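October 15, 2023
Bench notes, two-arm cell, Brenby fingers vs. Dokell fingers

Writing this up before I forget which numbers belong to which gripper. Short version for anyone skimming: I am not convinced the new fingers are better, and I am fairly convinced the way we were going to compare them was bad.

Background for whoever reads this later. The Dokell two-finger grippers have been on both arms since February. Brenby sent a set of replacement fingertips with a softer pad and a claim on the data sheet of "secure grasping of all common tableware." All common tableware is a big promise for a part that came in a sandwich bag. Montserrat wanted a yes or no on buying more sets. I said I'd give her one this week and now I'm hedging.

What I ran

Same task both ways: pick up a mug, put it in the tray, let go without dragging it. Teleoperated, me on the controls, Montserrat scoring from the log so I couldn't talk myself into a good result. 262 tries in total across both finger types, spread over several sessions. I threw out 11 where the controller dropped its connection partway, which has nothing to do with fingers and needs its own page.

Brenby came out ahead by 5 successes. That's the whole gap. I have had bigger swings from drinking coffee before a session versus after.

Also, the order was wrong. All of the Dokell tries came first and all of the Brenby tries came second, so I had a lot more practice by the time the new pads went on. If you gave me back my own practice as a gripper improvement I'd call it cheating. Montserrat spotted this before I did and was polite about it. We should have switched fingers every session. Swapping takes two hex screws and a recalibration of the closed position, it's annoying but it isn't hard, and I skipped it out of laziness.

What did look different

Grip on the handle. With the stock fingers, a handle grasp tends to let the mug swing, and then I have to wait for it to settle before lowering. The softer pads damped that. I believe this one because I noticed it on the first few tries, before I had any stake in it, and Montserrat saw the same thing in the wrist video without being told.

Grip on the rim. No difference I can defend. Maybe slightly worse with Brenby on release, because the pad is grabby and the mug wants to come up with it. Two or three times I had to open, wiggle and back out. The log counts those as successes. I wouldn't.

Wear. The pads picked up a shine at the tips already. Could be dust, could be the surface going. Wipe with alcohol and look again before anyone quotes a lifetime. The data sheet says 2000 cycles and doesn't say cycles of what.

Cameras

Tried the Flandadano wrist camera settings that Carrasco's support person recommended (shorter exposure, gain up). Less blur on fast moves, noisier picture, and the light-colored mugs blow out a bit more. For teleop I prefer the old settings. For training a policy I have no opinion yet and I'm suspicious of people who do. The fixed view matters more to me than either setting, since it's the only one where I can tell whether I'm about to run one wrist into the other.

On that subject: I'd like the collision margin between the arms turned back up. Somebody lowered it to make handovers easier. It does make handovers easier. It also means the controller says nothing until the fingertips are practically touching, and my reflexes aren't the safety system I want to rely on.

Mug pose
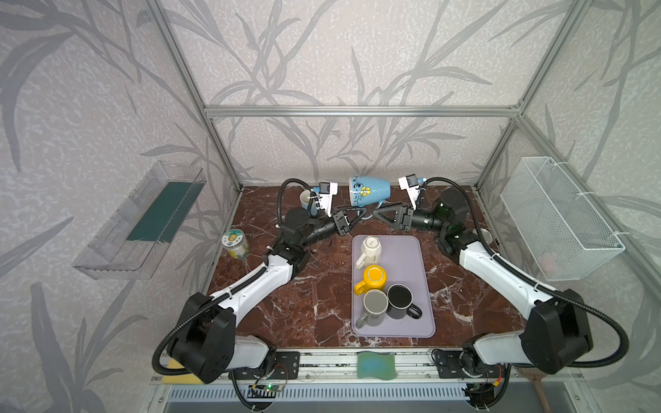
My real complaint about the test is that it's too kind to both grippers. Nearly every start position in the protocol has the mug standing on its base, and an upright mug with its handle out is the easiest thing on the table. Real sinks and real counters aren't like that. The light blue one with the flower is on its side at the back with the handle toward the grippers, and that's the kind of start I want more of, along with the handle turned away. The tray end is no more uniform: white and yellow are upside down, gray and black are right way up and touching each other. Setting a mug down next to a touching pair is a different job from setting one down in an empty tray, and the score sheet has a single column for both. I don't see how we can say one finger is better at "placing" until that's split up.

Side thought, the small white cups should go in the protocol too. A narrow cup with nothing sticking out would probably tell us more about pad friction than any number of handle grasps. My bet is the soft pads win there and lose on release. Writing the bet down so I can be wrong in public.

To do

- Redo the comparison with fingers swapped every session. Smaller run is fine.
- Score sheet: separate columns for start pose, tray state, and "released clean." Montserrat has a draft.
- Randomize the start pose from a list, don't let me choose. I pick easy ones when I'm tired.
- Put the collision margin back. Ask first who changed it and what breaks.
- Clean the Brenby tips, photograph them next to an unused pair.
- Write to Brenby and ask what a cycle is. Last time the answer was a brochure.
- Controller dropouts: check the cable strain at the left base before blaming the software.

Answer for Montserrat on purchasing: no more sets for now. Keep the one we have, run it properly, ask me again when the new sheet has some rows in it.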